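3 min read

11/08/2024 - By the Veltitano staff

When the hand would not let go

Dragica Trajkovski remembers the error number well: 1843. "It means that the finger motor asks for too much current," she says. "We saw it in June and we thought, this is only a bad sensor."

It was not the sensor. At Langat, where she tests robot hands, one finger stayed closed after the stop button was pressed. "The arm stopped, yes. But the finger kept its force. For me this is a safety matter, also when no person is hurt."

The cause was a setting in the software, which held the last command during a stop.

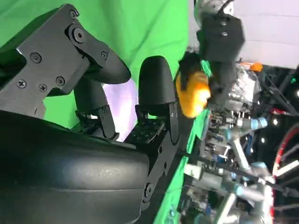

Trajkovski now wants every handover test to include a stop. She prefers soft objects for this work, like the yellow-orange toy at the black fingertip, with a second gripper on its other side. "With my own hand I do not go there - not before we pass 1000 stops."

Contact: Veltitano newsroom | © 2024 Veltitano | Back to top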